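Pemeck Teaching Kit: leader handle, follower arm and recording software
Sold by Novine. Page notes by Jummai Nwosu. 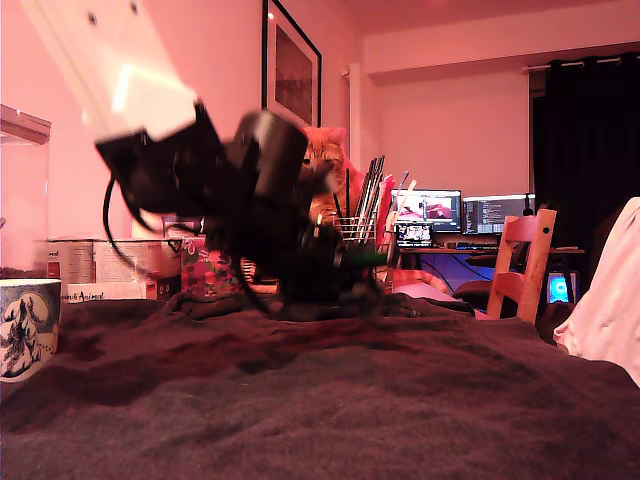

Most kits in this price range promise that you can show a robot a task a few times and walk away. We sell one of those kits, and we'd like you to read this page before you buy it. You will not walk away. You will sit there with the leader handle in your hand for a good part of an afternoon, and then you will probably do it again with the mug moved.

What you are buying

The Pemeck is a pair of small arms. You move one (the leader) and the other (the follower) copies it, while the software saves joint positions and camera video together. There is also a hand-guiding mode, where the follower's motors go slack and you push it through the motion yourself. The maker's leaflet gives both modes equal space. In our view hand guiding is fine for setting waypoints and poor for anything involving a grasp, because your own hand ends up in the camera view and the trained policy never gets to see a hand again.

In the box
Leader arm with trigger handle
Follower arm with gripper
2 table clamps
Power supply and cable set
Recording software, download code on the card

Not in the box
Cameras
A computer
A table that doesn't wobble

How many demonstrations?

The leaflet says 80 for a simple pick and place. Bello Anozie, who tests returns for us, got a usable result at 80 with one object, one lamp and one starting position. Once he let the object start anywhere within reach, it took 600, and he still wouldn't leave it alone with anything he liked. If your plan depends on the smaller number, please write down exactly what you intend to keep fixed, and then ask yourself if you can.

Things that spoil recordings

Lighting. Colored room lights look nice and change everything the camera sees. Pick one setting and stay with it. If you want the arm to work under both daylight and lamps, record under both.

Soft surfaces. A blanket or a bed will shift under the base, and its folds will be different the next time you set up. Clamp to something hard. The joint readings will look perfectly good either way, so you can't rely on the log to catch it.

Speed. People drive the leader at the speed of their own wrist. Fast swings blur in the video, and the software will happily save blurred frames without a warning. Slow down near the object, and check a few clips before recording the rest.

Animals and people. An episode with a cat behind the gripper is an episode with a cat in it. Delete it or keep it on purpose, but decide. Also, the follower has no sense of what is near it. It goes where the leader goes. Keep a hand near the power switch, and keep faces, tails and fingers out of its reach.

Cables. Leave enough slack for the full turn of the wrist, and look at where the loops hang when the arm is low. A cable that drags on a cup will ruin an otherwise clean run.

The software

It records, plays back and trims. Playback on the follower is worth using, as it shows you very quickly whether your base has moved. The trimming tool is clumsy and has no undo. Copy your folder first. The "quality score" beside each episode appears to reward short episodes and little else, and we suggest ignoring it.

Compared with the Gallardo

We also stock the Gallardo, which has a stiffer follower and costs more. Its leader is heavier and tires the arm sooner. For learning how teleoperated recording works, the Pemeck is enough. For repeated work with small parts, we would wait, or spend the extra.

Warranty and returns

6 months on motors and electronics. Gripper fingers are wear parts and are not covered. Returns are accepted with all cables and the software card. Spare fingers and longer cables are listed under Prunditach Accessories.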